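**Lekwood two-arm kit, worth it?**

**fenwright:** Had the Lekwood since July. Both arms sit on one rail and it passes circuit boards across well enough. Setup took 13 evenings.

**odd_sprocket:** Too dear. The Suvero does the same for 600 less.

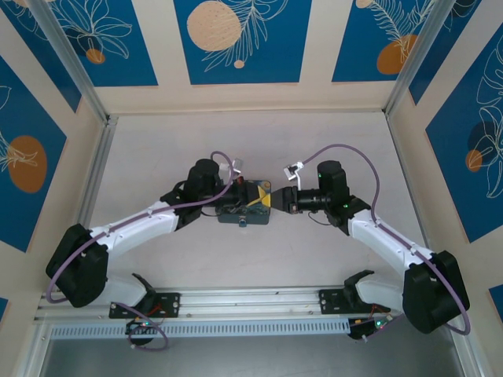
**mossop:** Can you buy a second gripper separately?

**fenwright:** Only through Pagano, 81 plus postage.

**odd_sprocket:** Suvero put a spare in the box.

**fenwright:** Mine slipped on thin boards, so I sent it back. I'd still pay the extra.

**odd_sprocket:** Never had that with mine. What pads were you using?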